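Speaker notes: Can Machines Do the Chores Yet?
Prepared for the Ormsby spring session, March
Presenter: Oona Heiskanen
Second presenter, part two: Lawal Ezeani

Opening (6 minutes)

Thank the hosts and introduce Lawal. State the question plainly: if a household or a small workshop bought a machine today, which of its regular chores could it hand over in full? "In full" means that no person has to stand by, prepare the area, or finish the job.

Explain that the talk leaves out floor vacuums, dishwashers and fixed production lines. These work well within their limits and the audience knows them already. Our interest is in the jobs left over: clearing surfaces, sorting small items, wiping, folding, putting tools back where they belong.

Part one: the desk as a test case

Introduce the office desk as our standard example. It is flat, well lit and at a convenient height, and most people could tidy one without thinking about it. Ask the audience to consider what a machine would have to decide before it moved anything.

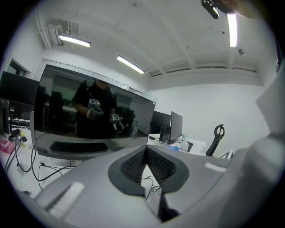

Begin with cables. A cable has no fixed shape, and pulling one end may move something at the other. A person follows it by eye and hand and stops when it resists. A machine must judge which strand belongs to which device and how hard it may pull. In the Clelthorpe trials, cables were the main reason a run was stopped by the supervisor.

Move to clear plastic. A water bottle is simple for a person to pick up. Depth sensors often read straight through it, and the grip that suits a full bottle will crush an empty one. Note that progress here has been good, and that the Nikell group now treats bottles as a routine item.

Pause for questions if time allows.

Part two: dark and shiny surfaces (Lawal)

Lawal to take over. Remind the audience that a switched-off screen behaves as a mirror. Software that has learned to find people and objects may find them in the glass as well. A cleaning machine that wipes screens must know where the surface is, press lightly, and leave the stand where it was.
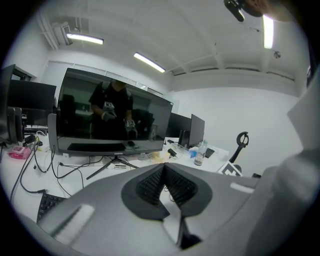

Stress the difference between picking up and putting away. The first is largely a question of grip. The second depends on knowing the habits of the office: whether papers are finished with, whether a power adapter is spare, whether a keyboard belongs to the desk or to a colleague. Pumeck, our partner workshop, found that staff spent 28 minutes writing instructions for a bench that one of them could clear in far less time.

Mention training by demonstration. People carry out the task with hand-held grippers, and the recorded movements are used to teach the machine. The method captures skill of hand very well. It captures reasons poorly, and the audience should hear both points.

Closing remarks (Oona)

Our present answer is "some chores, with supervision." Single items of known shape can be handed over now. Mixed surfaces should wait. Refer workshop managers to the two-page checklist at the door and invite them to note the chores they would most like to be rid of.

Leave the contact slide up during questions.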